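When an office closes, the people leave first and the furniture stays behind. The lights in the Lunix building in Bratau went on being switched on at six every morning for most of a winter, on a timer, over desks that had no one at them. The company had moved what work it still had to a smaller place near the airport. What it left behind was a lease with a clause in it, and the clause said the space had to be handed back clear.

Clearing an office is a trade, and a fairly old one. It used to be done by the same firms that moved people in. They would take the desks to a warehouse, sell the good chairs to another tenant, and send the rest to the dump. Then leases got shorter, companies got smaller, and many people stopped coming in, and the warehouses filled up. A desk that would once have been sold the same month could sit on a rack for a year. Some movers quit taking furniture at all unless they were paid to. 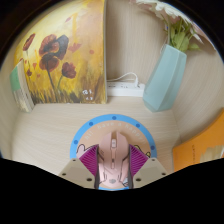 HOLLIS VANTREE

The firm that got the Lunix job was Benítez, an auction house that began in restaurant equipment. It still sells a lot of fryers. Office work came in by accident, when a restaurant chain went under and its headquarters had to be sold along with the kitchens, and the auctioneers found that buyers would drive a long way for a decent filing cabinet. Now offices are the larger part of the business in a normal month.

Lunix had three floors. Everything on them had to be sorted, tagged, photographed, listed, sold, collected and swept up after, and the landlord gave them seven weeks. That sounds generous. The first part of it went to arguing about what belonged to whom.

This is the part of a closing that people outside the trade don't expect. A company that has been in one building for a long time doesn't have a clear idea of what it owns. The copiers are nearly always leased, and so are the coffee machines and the water coolers. The plants may be rented from a plant company, which will want them back in the pots they came in. The carpet tiles belong to the landlord, but the spare ones in the basement might not. At Lunix there was a glass wall around the large meeting room that the tenant had paid for and the landlord had agreed to keep, in a letter which both sides remembered and neither could find. It was still there when I visited in March, with a strip of blue tape on it and the word WAIT.

Personal property is another matter. Staff are given a date to pick up their things, and then a second date. After that, whatever is left in a drawer goes with the drawer or goes in a bin. Clearance crews find the same items in every building: single gloves, soy sauce packets, reading glasses, phone chargers, birthday cards signed by a whole department, a pair of good shoes. At Benítez the rule is that anything with a name on it goes in a box for the former employer. The boxes are rarely collected, and the house keeps them for a while and then shreds the paper.

The chairs are what sell. Any auctioneer will tell you the same. A good task chair holds its price better than anything else in an office, better than computers and far better than desks. People who work from home learned what a kitchen chair does to a back, and a lot of them would sooner have a used chair from a bank than a new one from a big store. Dealers know it too, so they come to the viewing with a flashlight and a rag and turn every chair over to read the label on the underside. They press down on the seat and wait to see if it sinks. They run a thumbnail along the edge of the armrest. A torn armrest pad is nothing, as replacement pads are cheap. A cracked base means the chair is only good for parts, though there's a market in those as well.

Desks are the opposite. The best desks in the Lunix building had been bought new for what a small used car costs, with cable trays and a curved end for visitors to sit at. They went for less than the price of moving them. A big desk is hard to get up a flight of stairs at home, and offices that are furnishing now want something that raises and lowers. The curved ones went to a man with a trailer, who was going to cut them down for workbenches.

Then there are the small goods, which is where most ordinary buyers come in. Keyboards, mice, desk lamps, footrests, monitor arms, staplers, document trays. None of it is worth listing one piece at a time, so it's put in boxes and sold by the box. Sorting is rough. A good box has a few decent things near the top and cables at the bottom, and regular bidders know to put a hand all the way down before making up their minds. Electrical items have to be plugged in and checked, in theory. In practice the listing says "untested," the buyer pays an untested price, and both parties get on with their day.

A whole second tier of trade lives on those boxes. There are people who buy them, clean the contents at home with rubbing alcohol and cotton swabs, and resell them one by one online or at a weekend table. The money is thin. It depends on having a spare room, owning a working computer to try things on, and not putting a price on your own evenings. Keyboards take the longest because of the crumbs. Lamps are the most reliable, and anything with a missing receiver or power supply is a gamble, since the part has usually gone into a different box and been sold to a different person.

Public bodies are allowed in ahead of the sale in some cities, and Bratau is one of them. Schools get a morning, then charities, and then the listing opens. It's a decent arrangement but works less well than it should. Schools want matching sets, and offices seldom have them. They also can't collect without a truck, and the truck has to be booked through the district, and the district asks for more notice than an office closing gives. Whiteboards are the exception. I saw a teacher carry one out through the front door on her own, sideways, on the morning I was there.
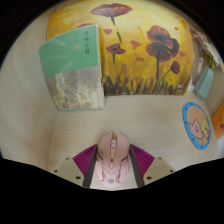 One regular bidder told me that writers on this subject always get the timing wrong. The sale itself, he said, is the easy day, and a buyer can do it from the couch. Collection is where people lose money. They win a conference table and turn up with a hatchback and no screwdriver, or they get there after the freight elevator has been switched off, and then they're paying storage on a table they no longer want. He said he had more than once been given things for nothing in the parking lot by people who had just paid for them. In his view the smart way to buy office furniture is to skip the bidding entirely and stand near the loading dock late on the last afternoon.

The auction house doesn't dispute that. Its terms say that goods not collected on time go back to the seller, but the seller is a company that wanted to be rid of them in the first place. So the crew makes a second pile, and what becomes of the second pile depends on who is driving by. Metal goes to the scrap yard, where the price moves enough to be worth checking before you load. Wood-effect board has almost no use once it has been screwed together and taken apart again. It swells if it gets rained on and it won't hold a fixing the second time. Most of it is burned for energy or buried.

A few firms are trying to do something better with it. Clerkska, which has a shed in the same industrial park as the auction house, takes in desk tops that are flat and square and puts new edges and legs on them. It sells them back to small offices, a few at a time, and it can match colors if the buyer isn't fussy. The trouble is steadiness of supply. One month there is a bank closing and more beech-colored tops than the shed can hold. After that there may be no flat tops for a long stretch, only curved ones. Customers who want more of the same desk next year are told the truth, which is that it probably can't be done.

Clerkska also gets asked to take screens and partitions and says no. Fabric partitions are the worst thing in any clearance. They're heavy and they hold dust, they clip together with a fitting that only matches its own brand and year, and hardly anyone has wanted them since cubicles went out. Some theater groups take a few. So do dog trainers, I was told, and a man who keeps pigeons.

The last thing sold from the Lunix building was lot 602, which was listed as "contents of cupboard." It held printer paper, a box fan, holiday decorations and a large number of lanyards. It went to a daycare center for the minimum bid, and the center came for it on time and took the shelves too, after asking.

By then the floors had been cleared and a cleaning crew had been through. The carpet showed where each desk had stood. The glass wall was gone. I asked at the front desk which side had paid for taking it down, and was told that it was still being discussed, and that the next tenant, a dental supply company, had asked whether it could have one put in.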